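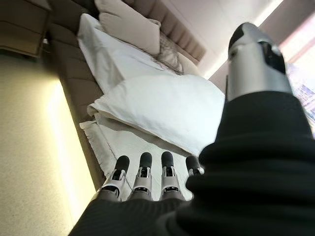
图3 客房床铺,近距离

3.2 被子重量与入睡时间

在关于旅馆睡眠的研究里,床垫一直得到比较多的注意,而被子常常只作为“寝具”中的一项,被合并起来处理。我们认为这样的处理有一个困难:客人每晚都可以改变被子的位置,但是很少能改变床垫。所以,在本节中,我们把被子单独作为一个变量,讨论它的重量、填充物以及和毯子一起使用的情况。

调查在三家中等规模的旅馆进行,它们分别是 Vitis、Dremora 和 Mokoena。三家旅馆的房间面积接近,空调的型号不同。问卷一共发出1,014份,其中252份因为没有填写入睡时间而不能使用。没有填写的原因我们没有追问,这是本研究的一个不足,在第5节还要再说。每位客人只填写一次,住两晚以上的客人按照第一晚的情况回答。

被子分成轻、中、重三组。分组的时候我们没有采用生产商标签上的数值,而是在洗涤和烘干以后重新称重。这样做比较费时间,但是同一批被子在使用一年以后,重量已经有了可以注意到的差别,特别是羽绒填充的被子。Quintela 在她早期的工作报告中也提到过这个现象,不过她的样本只来自一家旅馆。

结果和我们的预想有一部分不一致。在室温较低的房间,重组客人报告的入睡时间最短,这一点容易理解。在室温较高的房间,轻组和中组之间几乎看不到差别,重组的回答则非常分散,有的客人很满意,有的客人在备注里写“半夜把被子推到一边”。我们以为,这里起作用的可能是客人在家里的习惯,而问卷中没有关于家中寝具的问题。 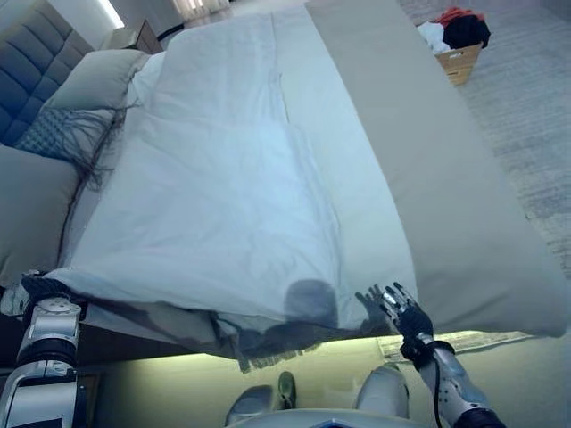 客人更喜欢一床厚被子,还是一床薄被子再加一条毯子?
在我们的问卷里,选择薄被子加毯子的客人比较多,年龄较大的客人尤其如此,他们的主要理由是夜里可以自己调节。

上面的倾向在三家旅馆都存在,但是程度不一样。Mokoena 的客人多数为短期出差,他们对毯子的评价偏低,有几位认为毯子“不知道是不是每次都洗”。这种担心在访谈中反复出现,我们在设计问卷的时候没有想到。后来我们补充了196次简短的电话访谈,请客人说明他们怎样判断寝具是否干净。最常见的回答是颜色和气味,其次是布料摸起来的感觉。洗涤标签几乎没有人提到。

因此,被套的作用需要重新考虑。可拆的被套每次换客都更换,毯子的更换周期则由各旅馆自己决定,从一周到一个月都有。Dremora 在调查期间把毯子的周期缩短了,时间正好在我们的数据收集中间,所以它的前后两部分数据不能直接合并。我们在表4中把它们分开列出。

3.3 布料与湿度

除了重量以外,布料的透气性也影响客人的感受。我们在每家旅馆选择20间客房,放置了小型的温湿度记录器,位置在床头柜上,离枕头大约一臂的距离。记录器由 Trondus 提供,放置以前在同一个房间里互相比对过。2021年10月7日开始记录,到12月结束,中间没有更换电池。

从记录来看,全棉被套和混纺被套的房间在湿度上没有稳定的差别。这并不奇怪,因为房间的湿度主要由空调和浴室决定,被子里面的湿度才是和睡眠直接有关的量,而后者我们没有测量。Patrício 建议把传感器缝在被套的角上,我们试过几次,客人感到不舒服,就停止了。

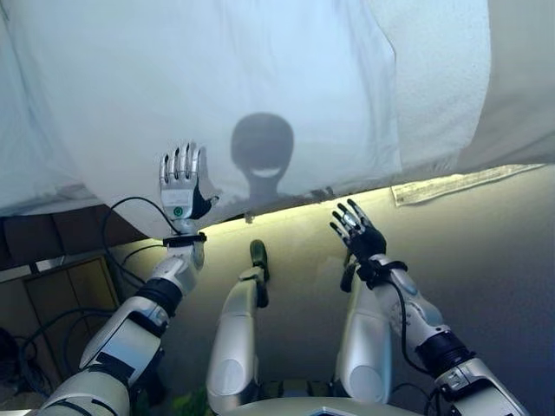 床单为什么在高温烘干以后容易发皱?
棉纤维在失去水分的时候会收缩,如果布料在烘干机里堆在一起,折痕就在收缩的过程中被固定下来;降低温度并且提前取出,可以减少这个问题。

折皱本身和睡眠的关系很小,但是和客人的评价有关系。在问卷的自由回答部分,写到“平整”的客人给整体睡眠的分数也比较高。我们不主张把它解释为因果关系。进入房间时的第一个印象可能同时影响了两个回答,而且问卷是在退房时填写的,客人对晚上的记忆已经和对服务的总印象混在一起。

为了部分地排除这种影响,我们把回答按照填写地点分开,一组在前台填写,一组在房间里填写。在房间里填写的客人分数稍低,备注也写得更长。两组之间入睡时间的分布是相似的,所以在第4节的模型中,入睡时间仍然作为主要的因变量,而整体分数只作为参考。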